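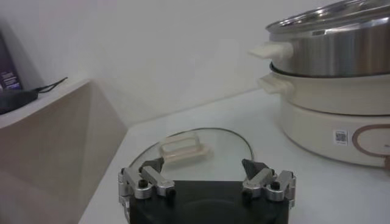
Steam has been feeding people for longer than most kitchens have had ovens, yet in many British homes it is still treated as a method for invalids and for green vegetables. A good deal of the equipment now sold for the purpose is modest in its demands. A tall stacked electric cooker will stand on a white tabletop against the wall, with a round glass lid laid flat beside it, and will take up less of the surface than a wide roasting tin. What the cook puts inside it, and in what order, is a matter on which the old steaming kitchens of the river towns still have much to teach.

Gusholm is one such town. It lies on a slow bend of the river, with a population of 2,000, and for most of its history it had very little fuel. The surrounding land is low and wet, good for reeds and geese and poor for timber. Wood came in by barge and was dear. A household that lit a fire was expected to make full use of it, and the habit of cooking several things over one pot of boiling water became so settled that the local word for supper is the same as the word for a stack.

The stack was made of shallow baskets, each resting on the rim of the one below. The pot at the bottom held beans or bones, which needed the longest time and the fiercest heat. Above them came roots, then fish, then dumplings, and at the top a small dish of fruit or sweetened curd. The whole was served in reverse, from the top down. Visitors were often surprised to be given the sweet dish first, and some households still serve it in that way at the spring meal in April.

The order of the tiers was a question of flavour as well as heat. Steam carries very little taste upward, although it carries some, and anything that drips will drip on whatever lies beneath. Fish placed over roots gives its juices to the roots. Roots placed over fish give the fish a flavour of earth, which few people enjoy. The dumplings were set on cabbage leaves, partly to stop them sticking and partly to hold back the flour that would otherwise cloud the broth. These are small points, but a cook who ignores them will find that four separate dishes have become one indistinct dish.

The best record of the practice is kept at the Stitero Library, a reading room on the upper floor of the former grain office. It holds 19 household cookery books, all handwritten and most of them passed through several generations of the same family. They are not recipe books in the present sense. Quantities are seldom given, and times are expressed by reference to other tasks: as long as it takes to fetch water twice, or until the hens have been shut in. Several were used as account books at the same time, so that a note on the steaming of pike may be followed directly by the price of a pair of boots.

The most useful of them sets out a full year of suppers. Winter stacks are tall and heavy, with barley at the base and salted goose in the middle. In early spring there is very little of anything, and the writer records a week of nettles and eggs with evident weariness. By midsummer the lower pot has been given over to broad beans and the upper tiers to small fish, peas in the pod and gooseberries. Autumn brings the first dumplings made with new flour, which is softer and takes up more water than old flour, and the writer warns that they must be made smaller or they will burst.

The dumplings deserve separate mention. The common type is called noiphan, after Noiphan, the village upstream where the mill stood. It is made from wheat flour, a little buttermilk and a pinch of salt, folded over a filling of chopped onion cooked slowly in goose fat. The dough is rested until a finger pressed into it leaves a mark that fills slowly. Baked, it is unremarkable. Steamed, it becomes light and slightly glossy, with enough chew to stand up to the filling. The books disagree on whether the lid may be lifted during cooking. The majority forbid it, and one does so on every page on which dumplings appear.

There is sound sense behind the prohibition. Steam gives up a large amount of heat at the moment it turns back to water on the surface of the food, and this is the reason it cooks so much faster than hot air at the same temperature. When the lid is raised, the steam escapes and is replaced by cool air from the room. The surface of the dough, which has only just begun to set, loses heat quickly and may fall. Glass lids have done something to settle the argument, as the cook can look without lifting, although a lid covered in fine drops shows rather less than one would like. A light tap on the rim will usually clear a patch.

The drops themselves are the chief difficulty of steaming with a modern lid. The old covers were of woven reed, and let surplus moisture pass through or soaked it up. Glass and metal do neither. Water gathers on the inner surface and falls back on the top tier, leaving pale, sodden spots on dumplings and thinning the surface of a custard. The traditional remedy of the professional kitchen is a clean cloth tied under the lid, with its corners folded up over the top and well clear of any flame or heated part. Custards may be covered separately with a small plate.

Gusholm had almost given up its stacks by the time the gas main was laid. With cheap heat at the turn of a tap, there was no longer any need to cook four things over one pot, and the frying pan took over within a generation. Basket makers turned to garden goods. The spring meal continued, but many families bought it ready made from the two bakeries on the quay, and the goose was generally roasted. Older residents recall that steaming came to be looked on as the mark of a poor house, and that children were told not to mention it at school.

Its return has been gradual and has owed little to nostalgia. The first encouragement was the price of fuel, which led a number of households to look again at the old arithmetic of one heat source and several dishes. The second was the establishment of Prirkolora, a supper room in a former net store, which opened with a menu composed entirely of steamed food. It has 19 seats and one sitting each evening, at seven o'clock. Diners are served a stack of five tiers, and the kitchen keeps to the local order of service, with the sweet dish first.

The cooking there is plain and exact. On a recent evening the top tier held a quince custard, barely set. It was followed by dumplings of the Noiphan type, then by river perch with sorrel, then by beetroot and parsnip cut thick and dressed with nothing but the juices from above. The last course was the broth from the base of the stack, poured over barley. Taken in this order the meal grows steadily deeper in flavour, and the broth makes a fitting close where in the usual arrangement it would have been a beginning. Bread is offered but is hardly required.

Readers who wish to attempt a stack at home will need very little instruction beyond a sense of timing. The water should be boiling before any food goes in, and there should be enough of it to last, with a kettle kept hot for topping up. Cold water added to the base will halt the cooking in every tier. Food should be laid in a single layer with gaps between the pieces, as steam must be able to pass upward. A crowded lower tier will starve those above it, and this is by far the most common cause of disappointment.

A sensible first supper has three tiers. Place waxy potatoes, halved, in the lowest and allow them a start of fifteen minutes. Add a tier of carrots or young turnips, cut to the thickness of a finger, and give them ten minutes more. The fish goes in last, in fillets of even thickness, seasoned with salt and laid on a few leaves of cabbage or chard. It will be ready when it parts under gentle pressure, generally after eight minutes, and the potatoes should by then be tender to the point of a knife. Melted butter sharpened with vinegar is the usual accompaniment in Gusholm, and chopped dill is added when there is any.

The water left in the base should be kept. It will have taken on starch and a little of the fish, and with an onion and a handful of barley it makes a respectable soup for the following day. The household books take this so much for granted that only one troubles to mention it, in a note beside the price of candles.

The reading room at the Stitero Library is open to visitors in the afternoons from April until the end of October. The cookery books may be consulted on request at the desk, and pencils only are permitted.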